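Clemton open day - notes on the two-arm cell
Forum: Automation > Shows and site visits

ywynne
Posted December 29, 2022
Finally typing up my notes from the Clemton open day in May. The demo was a bimanual cell put together by Kivell: two white arms on one shared rail, light wood tabletop, paneled walls on three sides. Task of the day was tabletop handling with artificial flowers and a small blue block.

Kivell's people quoted 263 logged runs on this task before the visit and 15 done with guests present. I asked for the failure breakdown and was told it would be mailed out. It was not.
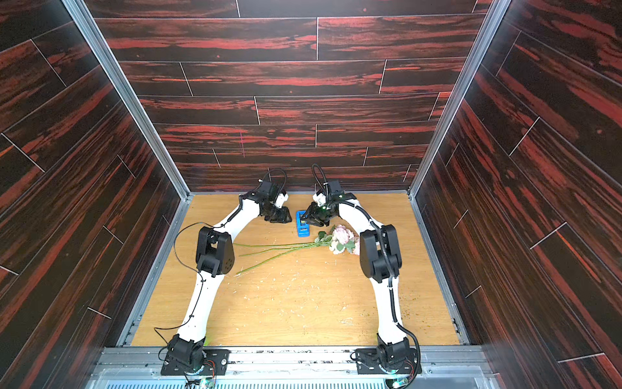 Cable routing was the part I spent most time on. Both arms have the cables on the outside of the links, tied down in places, with service loops at the wrist. Easy to swap, easy to snag. The right arm has corrugated conduit from wrist to base, the left has mostly thin bare runs.

Ynyr Wynne

fekete_i
The loops are fine if wrist rotation is limited in software. We run the same arrangement on a Perkarer cell and changed one cable in 670 hours.

mudlark73
One cable in 670 hours on what duty cycle? That number means nothing without it. I would also not leave a loose cable hanging off an elbow, as on the left arm there. First thing I would have tied back.

fekete_i
Duty cycle was 73 percent. Agree on the elbow.

cullinane_ops
Was there any guarding on the operator side? I see walls on three sides only.

ywynne
We stood behind a floor line. No light curtain that I noticed, but I did not ask. Speeds were low the whole time I was there.

cullinane_ops
Low speed is a setting. I would want it in writing before bringing guests in.

mudlark73
Depends on the payload. Arms that size, I would accept a floor line and someone on the stop button.

cullinane_ops
I would not. Did they say what the cycle time was?

ywynne
No figure given. I will write to Kivell again about the failure list and add cycle time to the same mail.

Imre, which conduit did you use on the Perkarer cell?

fekete_i
Split type, same size on both arms. Part number is at the office, will post it.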